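Desham Hand Gripper, Set-up Guide
Section 4: Fingers and first grip check
Posted in May by the Clomard workshop desk

This section is for the hand-held gripper with two printed fingers. Please read all steps before you start, and keep the screws in a small dish.

4.1 Mounting the fingers

1. Release the handle fully, so the two fingers stand apart.
2. Look into each threaded brass insert. If there is dust or plastic inside, clean it with a dry brush.
3. Place the finger on its linkage and start the screw by hand. It must turn easily for the first 4 turns.
4. Tighten with the short key only.

CAUTION: Do not use a power screwdriver. The insert can turn inside the plastic, and then the part must be replaced.

4.2 Grip check

5. Take a light object with a smooth shell. Close the fingers slowly until they hold it.
6. Hold it for 16 seconds and watch both sides.
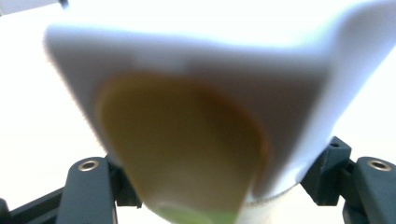

7. If the object turns in the grip, open the fingers and compare their height. One finger sits probably too low. Repeat from step 3.

Note: A soft shell can bend under pressure. In this case close less.

4.3 Checking the open position

8. Put the object away and hold the gripper over a clear part of the table.
9. Release the handle. Both fingers should open by the same amount, and the tips should not touch the table.

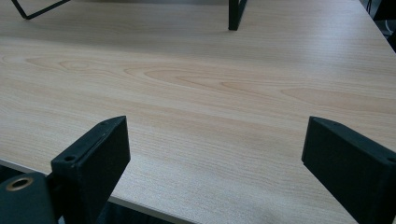
10. Close and open again several times. If one side moves later than the other, loosen its linkage screw a quarter turn and try once more.
11. Write the cycle counter value in the service sheet. Our oldest unit was at 3,090 when its fingers were changed.

Related items
Makori spare finger set, order no. 249
Sternness handle: replacing the spring
Section 5: Cleaning and storage

This site uses cookies to remember your language. Accept | Settings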